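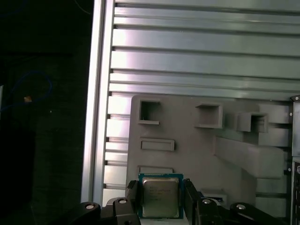

Opinion > Music and Faith > Gospel and Country

Let the Song Go First

2019-07-31

I went to a gospel sing in Pokberg last December, and I came home tired of stories. The music was good. The Cladano Quartet sang well, the piano was in tune, and the hall was full, some 200 people by the number given from the stage. But in an evening that ran past nine o'clock we heard only 10 songs, because almost every one of them had to be explained to us first.

Anyone who goes to these evenings knows how it works. The lead singer steps up, the piano player keeps a few soft chords going, and we are told how the song came to be written. The writer was a drinking man, or a gambler, or had just buried a child. A stranger spoke to him on a train. He went home and wrote the whole thing on the back of an envelope before breakfast. Then the quartet sings it, and by that point we have already been told what to feel.

I think we should do much less of this, and in most cases none of it.

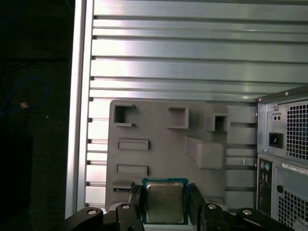
Vibeke Ladefoged

I should say where I'm coming from. I have played for church singing most of my life, first on a pump organ with a dead key and later on a decent upright. I like old gospel songs and I like the country songs that grew up alongside them. I have told these stories myself, from the bench, with my hand on the keys. I know why people do it. It fills the gap while the tenor finds his page, and an audience will nearly always go quiet for a story about a ruined man.

My first complaint is that many of the stories aren't true, or can't be shown to be. I got interested in this a few years ago and began looking things up when I could. The envelope is sometimes a paper sack and sometimes a hotel napkin. The train is a steamboat if the teller is from a river town. I have heard the same conversation between a songwriter and a dying neighbor attached to two different songs by two different men who never lived in the same state. Somebody has moved it from one to the other. I don't think anyone meant to lie. They heard it from a platform, it sounded right, and they passed it along.

People will say a small error does no harm if the song does good. I don't agree. We sing these songs in church or close to it. The words are about telling the truth and being found out. If I stand in front of people and say that a thing happened, and I have never checked it, I am asking them to trust me on something I know nothing about. A young person who goes home and looks it up will wonder what else I was careless with.

My second complaint is about the kind of story that gets told. It is nearly always the big turnaround. The man was famous and wild, and then one night he wasn't wild anymore. There were such men, and I'm glad of them. But a great many of our songs were written by schoolteachers, farm wives and traveling music salesmen who were sober from the cradle and wrote because a publisher wanted a new book out by spring. The old Cokier paper-cover books, which my mother's church used until the staples rusted through, were full of work like that. Nobody introduces those songs, as there's nothing to say about them that would hush a room. So they get sung less each year, and the ones with a barroom in the background get sung more. We are picking our music by the writer's past.

It also leaves an odd impression with the people in the chairs. Most of us have never had a dramatic night of any kind. We were brought up to go to church, we drifted some, we came back, and none of it would make a song. Hear enough of these introductions and you begin to think your own faith is the thin sort. I have had a woman tell me as much over coffee, and she had been teaching Sunday school longer than I had been playing.

The third thing is simple. The talk weakens the song. A good gospel song is built to do its own telling. The verse lays out the trouble and the chorus answers it. If I've been told the trouble already, in more detail than the verse has room for, the verse is only a repeat. And once I have one certain man in my mind, with his hat and his bottle, the song belongs to him. It's harder to put my own trouble into it.

Villads Thoroddsen, who sang bass with several groups and now mostly sits in the audience like me, takes the other side. We have argued about it on the phone. He says people today don't come in knowing the songs the way our parents did, and without a story an old song is just an old song to them. He says he has watched teenagers look up from their laps at a story who would not have looked up at a tune. "You can't sing to somebody who isn't there yet," is how he put it.

I give him part of that. There are songs that need a word of help. If a line turns on something people no longer know, such as what an anchor rope was for, or why a lamp was left burning in a lower window, then tell them. One sentence will do it. I also wouldn't stop a singer from speaking about his own life, if it is his own and he was there for it. That is testimony, and it has a proper place. What I object to is borrowed testimony, handed around so long that no one knows whose it was.

There is a fair way to use the well-sourced stories too. Print them. A program has a blank back page more often than not. Put down what is known, say where it came from, and leave the rest off. People can read it before the lights go down or take it home – and a claim in print tends to get checked by somebody, which a claim from the stage hardly ever does.

At our own church we tried it through Lent. The song leader gave the number and the title and we sang. The first Sunday felt bare, I'll admit, and we finished early enough that the coffee wasn't ready. By the third week we had added a song I hadn't heard since I was a girl, a plain one about walking home across a field. I don't know who wrote it. The book gives only initials. The altos came in strong on the second verse, and we have sung it several times since.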